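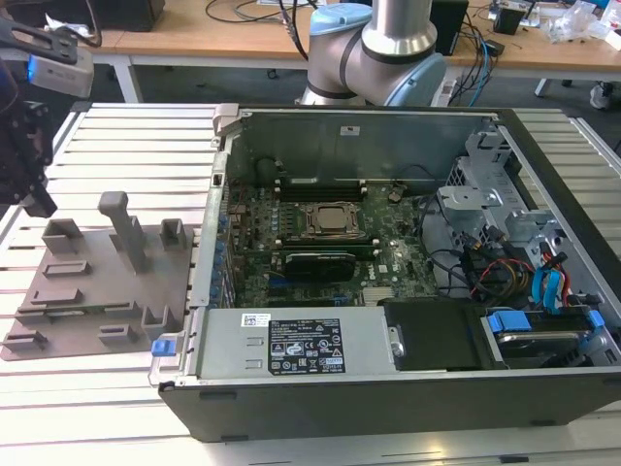
Teaching RAM removal: hand guiding or remote?

slatwall
February 23, 2018
We're recording demos for desktop teardown at Brinel. Old Dell towers, lid off, on their side. I've been grabbing the wrist and walking the arm through it. 162 takes so far, and 19 I'd show to another adult. The rest are mostly me leaning on the thing. Would remote control be any better?

mostly_torque
Yes. When you push the arm you feel the memory clip give through your own hand, and none of that lands in the recording the way you think it does. Drive it from a leader arm and you're stuck with what the robot gets. Humbling, but the data is cleaner.

gus_the_bus
Disagree. We tried remote at Nenix and everyone overshot the clips. Two weeks of very clean data of people missing. Hand guiding got us usable takes by the second afternoon.

mostly_torque
Sounds like an operator problem.

gus_the_bus
The operator was me, thanks.

kettle9
Whichever you pick, tie back the SATA cables for the first batch. Ours learned to fish for cables with great confidence. Also, what are you doing with the parts once they're out?

slatwall
Printed fixture plate next to the tower. Placing is fine – it's the pulling that makes me look bad. Cables are currently wherever Dell and gravity left them.

mostly_torque
Do the approach by remote, then switch to hand for the clip. Mark the switch in the log or you'll hate yourself in October.

gus_the_bus
I can live with that. Don't tell anyone.

slatwall
Trying it with the power supply first, it has a nice blue release tab. Will post numbers if they flatter me.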